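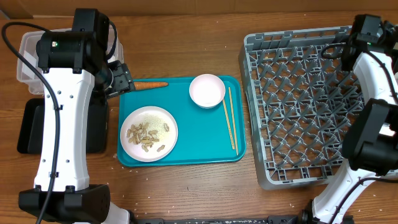
Service Vie quotidienne et restauration – Résidence Conau

Le plateau du midi change de visage à la résidence Conau

Avril 2024

Il y a des nouvelles qui ne feront jamais la une et qui pourtant, chez nous, occupent toutes les conversations de couloir. Celle du plateau-repas en fait partie. Depuis le début du mois, les plateaux bleu-vert à bords relevés ont pris la place des anciens plateaux gris dans la petite salle à manger du rez-de-chaussée, et nous avons eu envie de vous raconter un peu comment tout cela s'est mis en route, parce que beaucoup d'entre vous nous ont posé la question (et que nous adorons parler de vaisselle, il faut bien l'avouer).

Tout est parti du questionnaire que nous avions glissé dans les boîtes aux lettres en juillet dernier. Nous espérions quelques réponses, nous en avons reçu 258, certaines accompagnées de véritables lettres, avec des recettes de famille au dos et même un croquis très soigné de table idéale ! Une demande revenait plus souvent que toutes les autres : un plateau où les choses ne glissent pas, assez coloré pour que l'on voie bien l'assiette blanche posée dessus. Pour les personnes dont la vue baisse, ce contraste change vraiment le repas, et plusieurs familles nous l'ont écrit avec des mots très touchants.

Nous avons donc fait le tour de ce qui existait, feuilleté bien des catalogues, emprunté des modèles à droite et à gauche, et notre choix s'est arrêté sur le plateau rectangulaire en plastique aux angles arrondis que propose la maison Vemus. Il est léger, il passe partout, et son rebord se saisit facilement. La commande porte sur 115 pièces, livrées en deux fois, ce qui nous laisse de quoi tenir les jours de fête, quand les cousins et les petits-enfants s'invitent à table sans prévenir – et nous espérons bien qu'ils continueront.

La composition du plateau, elle, reste volontairement simple. Une assiette ronde blanche à gauche, un petit bol blanc en haut à droite, les couverts le long du bol. Les habitués des déjeuners Jorkavden, notre rendez-vous mensuel autour des cuisines d'ailleurs, y retrouvent leurs baguettes en bois à la place de la fourchette. Que celles et ceux qui n'ont jamais su s'en servir se rassurent, les fourchettes sont toujours dans le tiroir du buffet, et personne ne vous regardera de travers si vous allez en chercher une en plein milieu du repas.

Côté grignotage, les cacahuètes en coque font leur grand retour. On nous les réclamait depuis l'automne, et il faut reconnaître qu'elles ont un talent particulier pour délier les langues : on en prend une, on la casse, on la tend à son voisin, et voilà que l'on se met à parler de la kermesse de son enfance. Les miettes sont inévitables, c'est entendu, et nous avons simplement rangé quelques ramasse-miettes supplémentaires près de la porte. Les personnes allergiques sont invitées à se signaler auprès du service avant le repas, comme toujours, pour que nous dressions leur table à part et sans cacahuètes.

Les carottes, quant à elles, viennent désormais des jardins Khattak, à quelques minutes de la résidence. Elles arrivent entières le matin et nous les servons selon l'humeur du jour, râpées avec un filet de citron, en bâtonnets, ou tout bonnement telles quelles pour les amateurs de croquant. L'atelier d'épluchage a d'ailleurs repris sur la grande table en bois, celle que tout le monde aime pour sa couleur chaude, et il reste de la place pour qui voudrait nous rejoindre avec ou sans tablier. On y parle beaucoup, on y épluche parfois, et la soupe finit toujours par être prête à l'heure.

Un mot enfin sur l'après-repas, qui n'est pas la partie la plus glorieuse mais qui compte autant que le reste. L'égouttoir gris à picots, avec son cadre carré, a trouvé sa place sur la table, tout à côté des plateaux. On y dépose l'assiette et le bol une fois rincés, sans traverser la pièce les mains pleines. Le linge propre se trouve dans le premier placard. Si vous croisez des grains de riz égarés sur la table, un petit coup d'éponge bien essorée suffit, et l'on évitera de laisser de l'eau stagner sur le bois, qui n'aime pas beaucoup cela.

Le budget de l'opération, plateaux et égouttoirs compris, s'élève à 534 euros, financés en totalité par la vente de confitures de l'été dernier. Un immense merci à toutes celles et à tous ceux qui ont tourné la cuillère, collé les étiquettes, ou acheté un pot de plus alors que le placard en contenait déjà bien assez. Les anciens plateaux, encore en très bon état pour la plupart, ont été mis de côté pour l'atelier peinture et pour les semis du balcon, où ils rendront de fiers services.

Quatre déjeuners de découverte sont prévus d'ici l'été, ouverts aux résidents comme à leurs proches. Les inscriptions se font à l'accueil, sur la feuille verte, en indiquant le nombre de convives et les éventuels régimes particuliers. Pensez aussi à préciser si vous préférez une place près de la fenêtre, elles partent vite. Et pour celles et ceux qui aimeraient proposer un plat de leur région ou de leur famille au prochain déjeuner Jorkavden, une boîte à idées est posée sur le buffet, à côté des serviettes ; nous la relevons chaque semaine et nous lisons tout, y compris les recettes de trois pages.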